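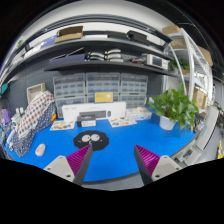
Sorora Money Diaries

README for the September release

Sorora is a collection of spending diaries kept by ordinary households, with the notes people wrote next to the numbers. We love this stuff! Most personal finance data tells you that someone spent money on groceries. Sorora tells you that they spent it, how they felt about it that evening, and whether they still felt that way at the end of the diary period.

The diaries come from 61 households in two towns, Illton and Nallthorpe. Each household kept a diary for 90 days. Entries were made on paper or in a spreadsheet, whichever people liked better, and then typed up into one layout by Tarun Thakur and Matěj Šimek.

What's in the folder

entries.csv has one row per purchase, bill, transfer or gift. This is the big one and probably where you want to start.

households.csv has one row per household: town, number of adults, number of children, whether they rent or own, and an income band.

reflections.txt holds the longer pieces people wrote at the end. Please read a few of these before you run anything. They're wonderful, and they'll change which questions you ask.

codes.csv lists the category codes and what each one covers.

Columns in entries.csv

household_id: a short code, the same in every file.
day: the day of the diary, counting from 1. We don't give calendar dates.
amount: always positive. Use the direction column for money in or out.
direction: in, out, or between (for moves between a household's own accounts).
category: see codes.csv.
planned: yes, no, or blank. Blank means the person skipped it, so please don't read it as a no.
feeling: a score from 1 (wish I hadn't) to 5 (really glad).
feeling_later: the same score, given again at the end for entries the household picked to look back on. Mostly blank.
note: free text, in the diarist's own words. Spelling is left alone.

How the later scores work

At the end of the diary each household chose 15 entries to look at again. They could pick anything. Some went straight for the large purchases and some picked coffees and bus fares – one household in Nallthorpe chose almost nothing but birthday presents. The choice was theirs, so the later scores are not a random sample, and an average of feeling_later will not stand in for the whole diary. Comparing feeling with feeling_later inside the same row is fine, and it's great fun.

Category notes

Savings are coded SAV when money goes into an account the household itself calls savings. Paying extra on a loan is DEBT, even where the note says something like "this is basically saving." Pension money taken before pay arrives doesn't appear at all.

GIFT covers money given to people outside the household. Donations are GIVE. The two got mixed up in the early Illton diaries and Matěj went back through all of them by hand, so if you have the previous release, throw out its GIFT totals and use these.

Cash withdrawals are coded CASH and then the cash purchases are entered separately. If you add up everything marked out, you'll count that money twice. Drop CASH first!

Known problems

Joint households were asked to keep one diary between them, and in several it's clear from the notes that one person did most of the writing. There is no column for who made the entry.

Entries thin out toward the end of the diary period, mainly small purchases. A falling total in the last weeks is more likely tired diarists than sudden thrift.

Yearly bills show up only if they happened to land inside the diary. We did not spread them out.

Privacy

Names, employers, shops and streets have been taken out of the notes and replaced with a word in square brackets, such as [friend] or [shop]. Please don't try to work out who anyone is. If you spot something we missed, tell us before you tell anybody else and we'll fix the file.

Using it

Free for teaching, research and your own curiosity. Say that the data came from Sorora and name the release. The Pearce reading script, which loads all four files and drops the CASH rows for you, is in the tools folder along with its own short notes.

Corrections go to Tarun, questions about codes go to Matěj. If you make a chart you're proud of, send it to both – we really do want to see it.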